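Notebook, cell 2 - December, 4:30 pm

Second week with the arm on the kitchen table. Today the list was put away the fruit, cup to plate, open the oven door. Target is 100 runs per shift. We stopped at 80, and I am not unhappy with this.

Before, Yannick and Josiane did all the sorting by hand and they talked the whole day. Now one of them sets the table again after each run and the other watches the screen. Josiane told me her back is better but the hours are longer.

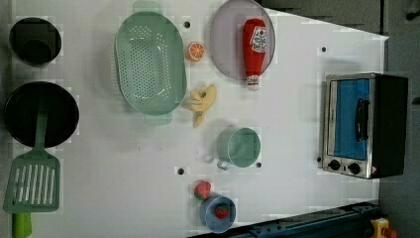
I proposed that they change places every 6 runs. Ghislain prefers a longer turn, so the log stays cleaner. We try mine until the end of the month.

To do: write the reset order on paper, so the evening people at Akivard do not have to call me. Ask Chantal who signs when the stop button was pressed - at the moment it is whoever stands nearest.

Comments (2)

Yannick: 6 is good for me. After this I stop seeing the strawberries.

Chantal Z.: The operator signs. I will add a line in the form.

Contact: T. Laitinen | © Drerkon workshop notes | Back to top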